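Can it do my porridge yet?

My sister's lad asked me at tea on Tuesday when the robots would be doing the cooking. I said they were still working on the microwave. He thought I was joking.

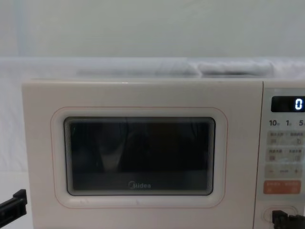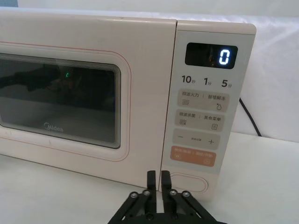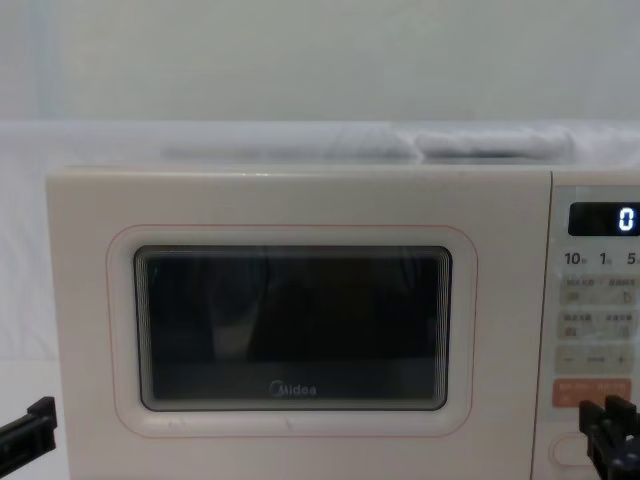
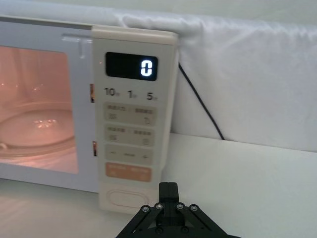

The door button, then

A microwave is the lazy cook's best friend, and I'd always filed it under things a machine ought to manage. One big oval button at the bottom. You shove it with a knuckle, or an elbow if you've got a plate in each hand. Two arms and they still have to line up on it like somebody parking a caravan.

Mairéad Mulcahy, who once mended 13 toasters for a bet, reckons folding shirts will come before soup does. I'd put soup first. A shirt won't scald you, but it has sleeves.

My own tests remain simple. Get the door open, put the bowl in, bring it back with the porridge still inside. I'd pay for that, though not 2000 quid.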